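The Bedroom With the Yellow Brick Wall

By the time I got to Bettencourt I'd already read the paper twice and still didn't get it, so I was glad when someone just sat me down in front of a monitor and let me watch a robot reach for a laptop over and over.

The project is called Waden, and the idea behind it is easy to say and (I'm told) miserable to build. You want a robot that can tidy up a bedroom. Any bedroom! So you train it in pretend rooms first, and you make those rooms strange. The walls change color, the shadows go where they like, the furniture slides around, and the robot's own viewpoint gets tipped over sideways. If it can cope with all that, the thinking goes, then your bedroom should feel pretty tame.

The team generated 671 rooms for the first round of training and held back another 192 that the robot never practiced in. Those held-back rooms are the real exam, and the yellow brick one quickly became my favorite. There's a rumpled blue blanket on the bed, a purple pillow, a laptop lying open, and a little table and chairs way off at the far end. I'd sleep there, I think, once somebody leveled the floor.

The right arm does the reaching while the left one stays up by the counter, and the laptop is the thing to watch.

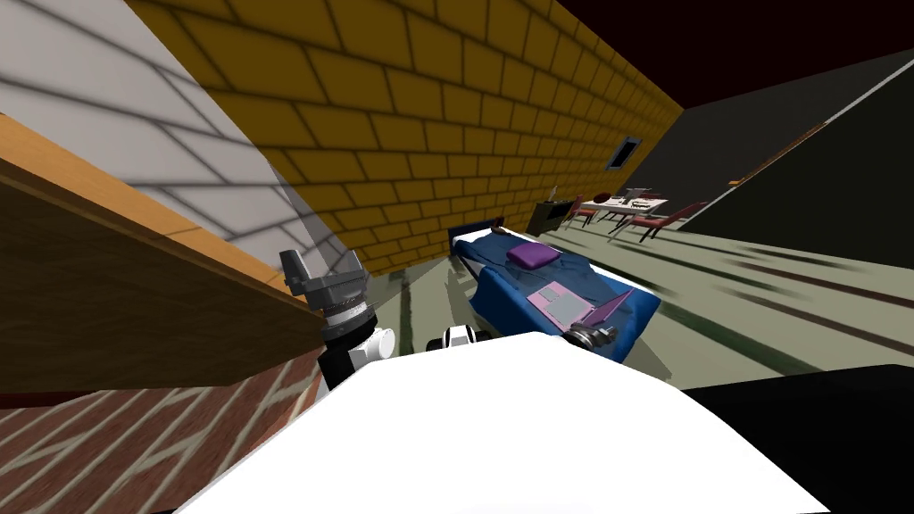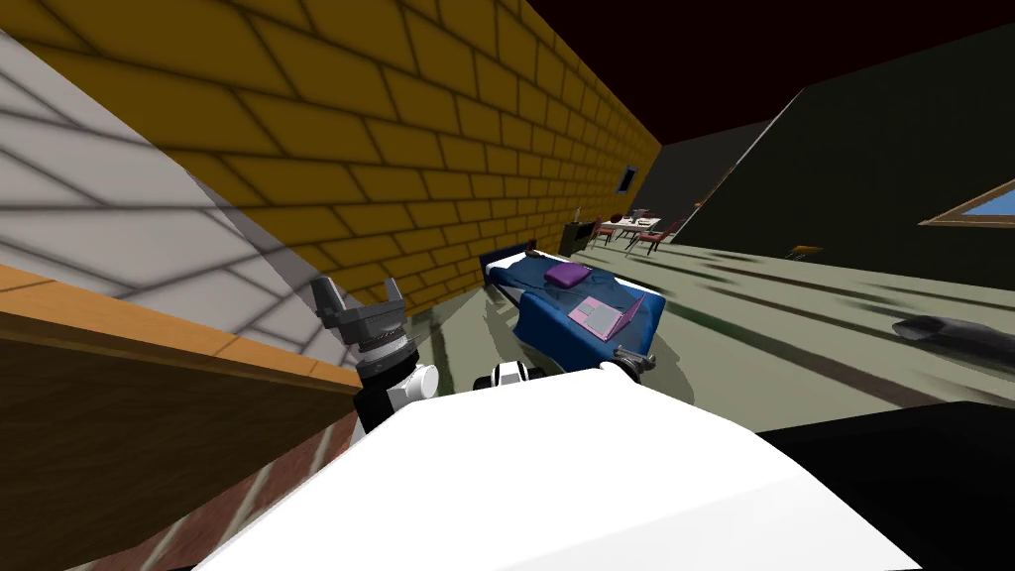
Getting near a laptop is one problem and getting a good grip on it is another, and Lwazi Hlongwane thinks people like me get too excited about the first one. A blanket in a simulator, he told me, is still a guess about how cloth behaves, and he'd trade a hundred new wall colors for one fabric model he trusted. He also wanted me to write down that a score in pretend rooms is a score in pretend rooms. Fine, written down!

The scores did move, though. With the tilted views added to training, the success rate on the held-back rooms went up by roughly 15 points. Changing the wall colors alone got them 2. I asked if I could see the failures too, and they pulled up a whole folder — arms stopping short, arms pushing the laptop across the bed like a cat would.

A real robot comes next, in a real bedroom the group is fitting out over in Stinthorpe. They hope to have it running by December. The bed is in already and so is the blanket, and they're still arguing over which laptop they can stand to see dropped.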